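Takunton Mill Adaptive Reuse Records – data card

Summary
Building-condition records for the Takunton woollen mill, surveyed before its conversion to studios and offices. Version 3, released 2022-03-20. Maintainer: Aivar Pärn, Sondell.

Contents
rooms.csv – 167 rows, one per room
openings.csv – 727 rows, one per window or door opening
defects.csv – 1,889 rows, keyed to room_id
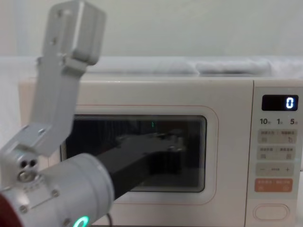
Microwave, door and control panel.

Fields
fabric_code follows the Lapiņa schedule: B brick, T timber, S steel sash, C concrete. Openings bricked up before the survey carry status X and have no sill height. Dimensions are in millimetres; colour references are free text.
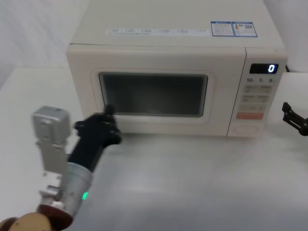
Microwave from the front, labels on top.

Known issues
Room numbers in the Fusmont wing were reassigned in June. Use room_id for joins – room_no is kept only to match the older drawings. Defect severity was graded by two surveyors and has not been harmonised. Roof spaces are excluded. 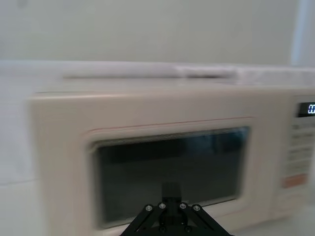 Licence
Free for research and heritage work with attribution. Measured drawings are licensed separately.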